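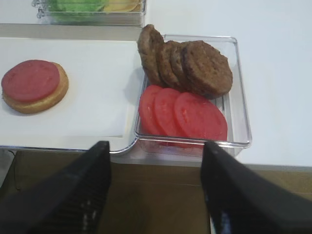 Mhairi Ritchie has argued that stacking tasks taught the field very little until the ingredients were allowed to lean on each other, and that a neat row of separate blocks is a poor rehearsal for a lunch counter.

Robotics > Manipulation > Learning methods > Wurent method

Article Talk History Related topics

The Wurent method is a way of teaching a robot arm to pick single items out of an overlapping row and build them into a layered stack. It is best known from the burger assembly task, in which the arm takes patties, tomato slices, cheese and lettuce from clear containers and places them on a bun. The method belongs to the wider family of imitation learning, where a robot learns from recorded human demonstrations, and it stands out for how much it gets from a single close-up view.

Background

Thin round items are surprisingly hard to pick. When they stand in a row and lean to one side, each covers most of the one behind it, and only the last shows its full face. A gripper that closes in the wrong place takes two slices, or pushes the whole row flat. Clear containers add trouble of their own, as their walls let the surface beneath show through and carry faint reflections of the food inside.

Earlier systems such as Jallik handled this by building a full 3D model of the container before each pick. That worked well with solid, dull objects and badly with clear plastic. Wurent drops the model completely and works from the picture at the gripper, which changes with every small movement of the arm. It is a wonderfully direct idea!

How it works

Training has two stages. In the first, a person guides the arm through the task and the system records the view from the wrist along with the motion of the fingers. A full training set holds 2000 demonstrations. In the second stage, the learned controller runs by itself and a person steps in when a pick goes wrong. These corrections are added to the set, and they count for more than the first recordings, as they show the arm how to get out of trouble.

The controller does not plan a whole burger. It predicts a short burst of 10 motion steps, carries them out, looks again and predicts the next burst. A slice that slips between looks is simply seen in its new place – no special rule for slipping is needed.

The most admired part of the method is the edge cue. During training the system is also asked to guess which item in a row is the most exposed. The guess is never used to steer the arm, yet learning to make it improves the picks. The controller comes to favor the slice with the most visible face and to bring one finger in along its free side.

Results

The main comparison was made on Borik, a bench test for layered food assembly. Wurent finished 26 more burgers than Jallik over the same set of trials, and nearly all of the gain came from the tomato and patty steps. Lettuce remained the weak point for both systems. Its shape differs from leaf to leaf, and a controller that has learned to look for round edges has little to hold on to.

A later study, Baloyi, repeated the work with the rows leaning the other way. Scores dropped at first, then recovered after a short round of corrections. Many readers found this the most exciting result of all, as it suggested that the skill had to be adjusted and did not have to be learned again from nothing.

Criticism

Some researchers object that firm, evenly shaped items make the task easier than real kitchen work, where a tomato slice bends and drips. Others point out that the wrist view loses sight of the stack whenever the arm turns toward a container, so the controller has to place the next layer with only a brief look at the last one. Supporters answer that the second problem can be eased by adding a fixed overhead camera, and a version with two views is being tested.

See also: imitation learning; grasping in clutter; transparent object handling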